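6 min read

3.2 Daylight and the handling of white textiles

The second part of the study dealt with pale fabrics handled close to glazing. White cotton and linen are usually sorted, checked and folded near a window, on the grounds that daylight shows marks and creases better than ceiling lamps do. This holds when the light falls across the cloth from the side. It does not hold when the cloth lies between the viewer and the glass.

Work was carried out in an upper-floor room at the Ullwood building in February, with the blinds raised and the ceiling lamps off. The set comprised 352 pieces, of which 16 were set aside because their care labels could not be read. All pieces were washed once with the same unscented powder before use and were left unironed – pressing would have removed the folds on which the assessment depends.

Two positions were compared. In position A the fabric was held to the side of the window; in position B it was held in line with it. Figure 2 illustrates the conditions met in position B.
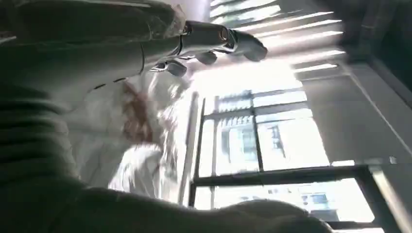

Figure 2. Crumpled white fabric against strong backlight, with a large window to the right.

Folds remain visible along the left side of the fabric, but the white is otherwise washed out. The patch of reddish-brown hair in its upper portion stands out as a warm tone against the whites and greys. The façade outside is pale and overexposed as well, so the surroundings give little help in judging how white the cloth is.

The same difficulty was noted by Tsuchiya for bed linen, although in that work the windows were fitted with net curtains. A thin curtain softens the light but does not change its direction, and we would expect folds facing away from the window to gain little from it.

For the remaining trials the sorting table was moved 25 cm further from the sill and turned so that its long side ran at right angles to the glass. Grading of creases then followed the Zirnex scale without alteration. Dark fabrics were graded in both positions and are treated separately in Section 3.3.

© Clikusov Textile Care Studies. All rights reserved. | Contact | Back to top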